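Moving a button-check job from hand to gripper

Button checks are a good first job to hand over to automation. The work is dull, it is hard on the thumbs, and a shift of it adds up to 2160 presses at our Britmont site. These notes cover how we set it up on the small keypad line and what changed for the people on the bench.

Before you start

Clear the bench and wipe it down. Put one unit out, buttons facing up, and leave enough space on every side for a hand. Go through the job with whoever does it now and write down the order they press in, including the habits that aren't on the job sheet. Ours always did the small buttons first.

Teaching the press

The operator does the teaching with a hand-held gripper.

1. Hold the handle as you would a thick pen and keep your wrist off the table.
2. Bring the tip down to the unit slowly. Stop for a moment before each press.
3. Press, lift clear, and move on to the next button. Don't slide across.
4. Turn the unit a little between runs, so the recordings don't all start from the same place.
5. Check that the cables are free before the next run. 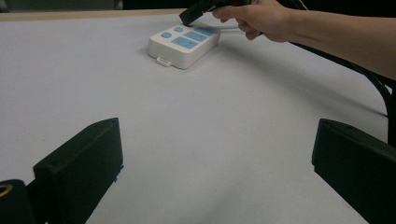 Photo: Adirside workshop notes

Plan for 200 runs per model. Three people sharing the job works better than one, as everybody presses slightly differently. Throw out any run where the tip slips — it's quicker to do it again than to repair it later. Save the rest in Kuusk under the model name.

Trying it out

Run 500 presses with an operator standing by and log every miss. Large buttons rarely give trouble. If the small ones do, record more runs on those alone.

What changes on the bench

The presser's job becomes setting up, watching and sorting rejects. Put this in the rota and the job description before the switch, and allow paid time for teaching. At Britmont we began on a Monday and kept the hand check going beside the machine until the end of November.

Faults go in the Gruko log at the end of each shift.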